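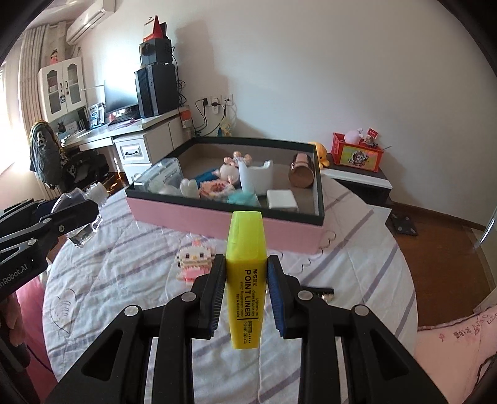
Rurkus Winter Moves FAQ, read first pls before you IM us. Covers the move off the old Palma region, crating, food, lost pets. Everything has to be crated or boxed before the February restart, no exceptions, we can't hold the sim open for stragglers. If you have a big barn, dump your pet list to a notecard, print it, and go down the paper with a yellow highlighter, a Point Liner like that one or whatever is in the drawer. Mark each Rurkus as it goes in the crate. Much easier than scrolling chat.

Why are you moving?
Palma is full. Too many scripts, pets freezing mid hop, food bowls not responding. Birnitz is a full region with room for the breeding barns and the market together.

When?
February. Exact time goes out in the group notice. Restart will be early morning grid time, Palma closes right after.

Do I have to move my pets?
Only if they live on a Palma rental. Pets on your own land, ignore all this. Carry on.

How do I crate a Rurkus?
Click pet, Menu, Crate, wait for the chime. Then take the crate into inventory. Don't take the pet itself, if you pick up a live one it goes to sleep and needs a reset token.

How many fit in a crate?
3. Same household only. Mixed households will just bounce back with an error, we are looking at it but not before the move.

Can I crate a pregnant one?
Yes. Timer stops while crated, picks up again when you rez it. You won't lose the baby. You also won't get it any sooner so don't ask lol

What about nests?
Nests go in inventory as they are. Rename them first!! They all come back called Nest and you will be opening every one to find your Dallia coats.

Do they eat in the crate?
No. Hunger stops, happiness stops, age stops. A pet goes in at 40% hungry and comes out the same.

What happens to my food bowls?
Half used bowls keep their portions if YOU pick them up. If they get auto returned it sometimes reads zero. Send us a ticket with the bowl's key and we top it up, takes nearly 3 days at the moment.
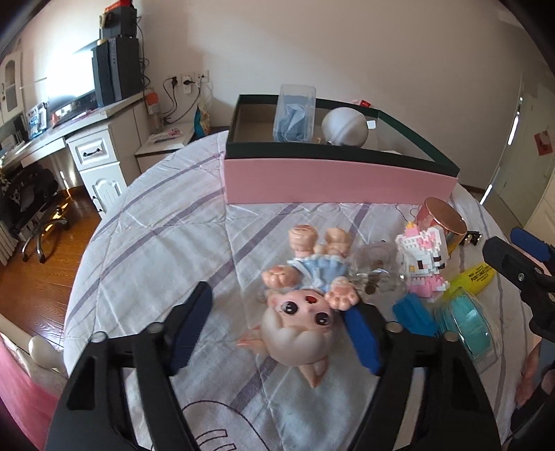

Toys and beds are the same deal, pick them up yourself, charges are saved on the item. Old style toys (the ones with no version number in the description) need the updater. Rez the updater next to the toy, click once, leave it alone. Clicking twice makes two copies and both of them are broken.

My pet got returned and now it won't rez.
Check Lost and Found folder first. Then Trash. Then the Missing Pet board at the Birnitz landing point, type the pet's name exactly as it was, capitals too. Board sends a fresh copy and kills the old one. Pets can be reclaimed 3 times, after that it has to be a ticket.

Will my Dallia coats change?
No. Coats, eyes, tails, all stored on our side, nothing is touched by the move. If a coat looks gray after you rez, that's your viewer loading. Give it a minute, then relog.

How much are the new rentals?
Small barn plots are L$271 a week, prims listed on the sign. Current Palma tenants get first pick, and any weeks you already paid carry over automaticly. Bigger plots, see the rental office, the prices there are the right ones, ignore the old blog post.

Can I sell at the new market?
Yes, when the stalls are out, a little after the barns. Crated pets only on the tables. No live pets for sale, they lag the place to death.

Can I have the plot next to my friend?
Ask when you pick. We'll try. Both of you need to be in the group and wearing the tenant tag or the rental box wont see you.

Something else?
Ticket form is at the Palma office until we close and at Birnitz after. Please don't send notecards, they cap and get lost. One ticket per problem.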